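Chapter 6
Pepper Seed: Selection, Extraction and Storage

6.1 Scope of the chapter

Chapter 5 dealt with the raising of pepper seedlings under cover. The present chapter goes back one step, to the seed itself. It covers the choice of parent plants, the removal and drying of seed, and the conditions under which seed keeps its ability to sprout. Hybrid seed production is left to Chapter 9.

The methods apply to Capsicum annuum, the species to which bell peppers and most common hot peppers belong. Where other species need different handling, the text says so.

6.2 Why peppers need isolation

Pepper flowers are self-fertile. A single plant grown alone will set fruit with viable seed. Bees and other insects do visit the flowers, however, and carry pollen from one variety to the next. The resulting cross has no effect on the flesh of the fruit in which it occurs. It appears in the following generation, when the grower who expected a sweet pepper may harvest a hot one.

Three means of isolation are in general use: distance, caging, and the bagging of single branches. Distance is the simplest where land permits. In small gardens, a bag of fine mesh tied over a branch before the buds open is enough. The bag is removed once fruit has set, and the branch is marked with yarn or a tag.

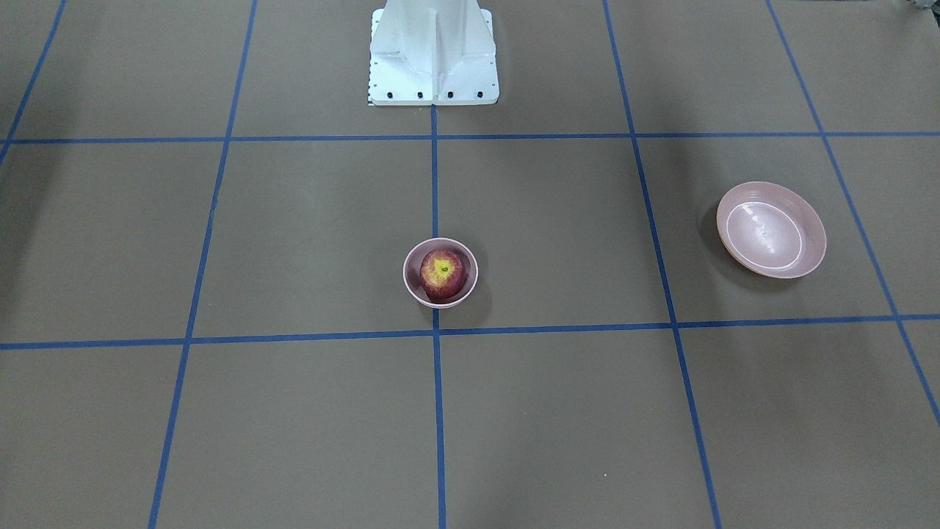 Selection should be made on the whole plant. A large fruit on a weak, late plant is a poor source of seed. Urmila Kandpal's field notes from the Nolleck trial garden, used throughout this chapter, record earliness, branching, leaf health and fruit set before any fruit was weighed. Of 493 plants scored in that trial, 67 were kept as seed parents.

6.3 Ripeness at harvest

Seed is taken from fully ripe fruit. A green bell pepper is mature enough to eat, but its seed is often pale, thin and slow to sprout. Fruit should be left on the plant until it has reached its final color and the skin has begun to wrinkle slightly. If frost threatens, fruit that has started to turn may be picked and held indoors at room temperature until coloring is complete.

6.4 Terms used in this chapter

Isolation: the prevention of unwanted cross-pollination.
Viability: the share of seeds in a lot that are alive.
Vigor: the speed and strength with which live seeds sprout.
Lot: seed harvested from one variety, in one place, in one season.

Viability and vigor are often confused. Harish Vishwakarma's comparison of two lots of the variety Grutilitz, treated in Section 6.7, shows that lots with equal viability can differ by several days in emergence.

6.5 Before reading further

Students should review the parts of the flower (Section 2.3) and the use of the germination tray (Section 5.4). The exercises at the end of the chapter require one ripe pepper, a paper plate, a paper envelope and a notebook. Drying takes place during the second week, so the fruit should be obtained before class work begins.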